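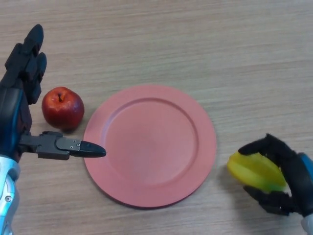
People who buy robot hands still ask first how many fingers they get. I think that is the wrong question, and after four weeks of comparing hands at our shop in Herketside I would put it near the bottom of the list.

We ran a two-finger parallel gripper from Gradon against a pair of multi-jointed hands, on the same fruit-and-plate task. Each setup got 300 tries. Dwayne Abernathy wrote the controller for both and kept the closing speed the same.

An apple is easy. It is close to round, and either gripper can take it from almost any side. A star fruit is a fairer test. The ridges give a flat jaw very little to press on, and the skin bruises if you squeeze harder to make up for it. With curled fingers over the top and underneath, you can hold it sideways with much less force.

So the fingers won on star fruit. They also cost us 123 hours of tuning, and the parallel gripper needed a single afternoon. Gráinne Lenihan argues that tuning is paid for once and bruised fruit is paid for every day. She has a point, but only if the hand stays in tune. Ours drifted, and we had to recalibrate the thumb on one side twice.

Suppliers should publish setup hours and recalibration intervals next to the joint count. Until they do, a small packing line should start with the parallel gripper, write down which items it damages, and price a hand against that list.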